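Ledesma Counter Tasks, data card

Kept by the simulation group of the Tullora robotics club. Last edited 26th April by Yamila Zapata.

What this is

A small set of simulated kitchen episodes that club members recorded for the straw task in the fall project. One arm, one kitchen, one counter. All of it was rendered in Dillorik, the simulator we use on the lab machines. There is no real-robot data in this release.

Contents

100 episodes were recorded and 88 were kept. The rest had a missing camera stream or a broken joint log. Of the kept episodes, 66 are for training and the others are held out. Please don't move episodes between the two folders, or our numbers won't match yours.

Each episode folder has:
joints.csv, arm and gripper positions per step
views, one subfolder per camera
notes.txt, operator initials and anything odd about the run

Camera views

Stills from the kitchen, all rendered:
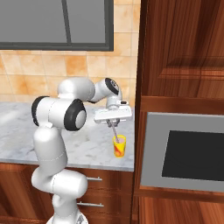
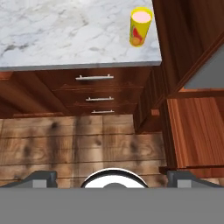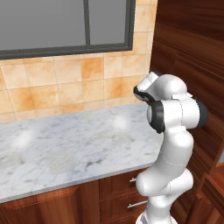
Can I train on only one of the camera views?

The loader takes a list of view names, so pass just the one you want. Joint logs are shared across views and load the same way whichever you pick. If you report results, say which view you used.

Known problems

Lighting is the same in every episode. A policy trained on this set will probably do badly under anything else.

In 17 episodes the first few steps have repeated timestamps. The loader drops the repeats. If you wrote your own reader, check for this.

Window glass renders as flat gray. We left it that way to save render time.

The operators were new members and some runs are slow, with long pauses before the gripper moves. We did not trim these.

Using it

Unpack into the data folder of the Kedside repo and run check_set.py before anything else. It prints the name of any folder that is incomplete. The script needs the same Python version as the rest of the repo.

Members can use the set for club work and class reports. For anything outside the club, ask Yamila first. A second version with more kitchens is planned for September, and the folder layout will stay the same.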